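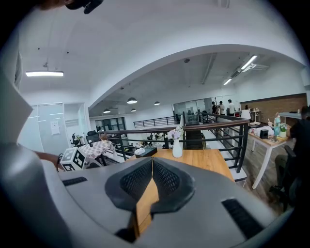
Pink-and-white check on the small table, and a hand going for the cube.

I went to look at the Sallari building again last week, now that most of the fencing is down. For anyone who doesn't live in Skesturbridge, Sallari was the glove factory at the bottom of Perron Street. It closed when I was in middle school and then sat there with pigeons in it. The city bought it, argued over it, and is turning it into an arts center with a theater, rehearsal rooms, a gallery and studios for rent. It is supposed to open in May.

I've written about this project before and was mostly negative. I still have complaints, but I've changed my mind on a few things and wanted to get them down.

The brick first. I was sure they would sandblast it and they didn't. The street side has been washed and repointed and you can still read the ghost of the old painted sign up near the roof. The windows are new but they kept the small panes. From across the street it looks like the same building with the dirt off, and that is all I wanted from the outside.

The loading dock is now the main entrance. This was the part of the drawings I liked least, and in person it's fine. The dock was always the side people used anyway. My aunt worked in cutting and she never once went in through the front door. They've put a long ramp along the wall with a steel rail, and the ramp is the way in for everybody, with the stairs off to one side.

Inside I only got as far as the lobby and the small theater, which they're calling the Paria Room. It will have 8 rows of fixed seats and a flat floor in front that can take chairs or be left open. I stood at the back while a guy was testing the lights. The ceiling is lower than I expected. Dance groups are going to have a hard time with lifts in there. Chamber music and plays should be good. There was no echo to speak of even with the curtains not hung yet.

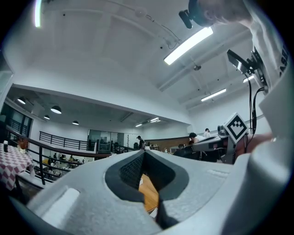
The outside signs are what people in town are fighting about now. The proposal is for the name of the center to run top to bottom on the corner of the building, one tall line of black letters on a pale panel. The letters to the paper say it will be impossible to read. I don't think so. The shirt in the photo has ASE running vertically down the side, black on white, and it takes no work to read. Three letters is easier than a whole name, I'll give them that. But short and high contrast is the thing to aim for, and if they drop the subtitle and just put SALLARI up there it will work from the bridge. What I'd worry about is the lighting. The sketch has it lit from below, and the apartments across the way have bedrooms at that height.

Now the studios. The original plan had 40 of them, small, priced for people who are starting out. The current plan has fewer and bigger ones, and the rent per square foot went up with the size. I asked at the open house in the winter and was told the smaller units cost too much to build because each one needs its own sink and vent. That may be true. It also means most of the painters I know are priced out before the place opens. Kendra Ouellet, who taught me printmaking at the old school annex, put her name down for a shared unit and is on a waiting list. She has been working out of her garage for over 10 years, so she isn't in a rush, but she also isn't the only one on that list.

I'd like to see the city hold back part of the top floor for day use. Big tables, a sink, lockers, pay when you come in. It doesn't have to be pretty. The floor up there is the old maple and it's already stained from the dye work, so nobody is going to hurt it.

Parking is about what you'd guess. There's a lot behind the building and it will fill up the first night they have a show. The bus stops on Perron Street but the last one leaves before 10, and a play that starts at 8 won't be out by then. I wrote to the transit office about a later run on show nights – no answer so far.

The gallery was locked when I was there. I looked through the glass and saw ladders and a stack of drywall. If they let people in before the opening I'll go back and add some notes on that, and on the freight elevator, which I'm told still has the original gate.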